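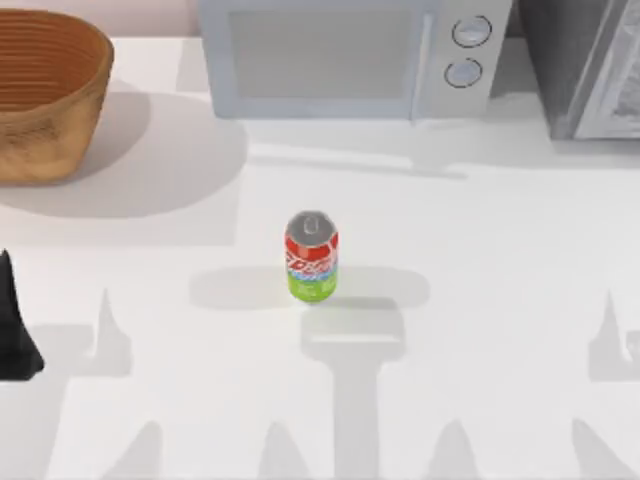 Grippers first, becuase that's where the money goes. We ran the Edotum fingers against the Grallum pair in simulation, 351 tries each, same kitchen worktop. A lone drinks can, well clear of the microwave – easy, you'd think. Edotum missed 92. Grallum missed 10.

Knobs next. Slower, fiddlier, and the wrist camera matters more then the fingers.
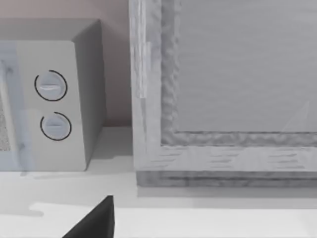 Black fingertip near the microwave's two dials, simulated.

Grallum again, just. Price is 1,145 a pair – ouch.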